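About Hamenwood

Hamenwood supplies adhesive wall hooks and small hanging hardware to offices, schools and rented flats. The Caseck range covers light items: keys, tags, straps and cloths. Each hook has a clear backing pad and a thin metal hook.

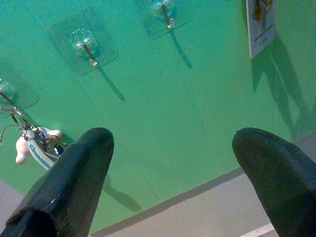

Fitting and stock

Pads are fixed to clean, flat, painted walls and left for 15 hours before loading. The catalogue lists 527 lines. Orders placed by noon leave our Rerus depot within 2 working days.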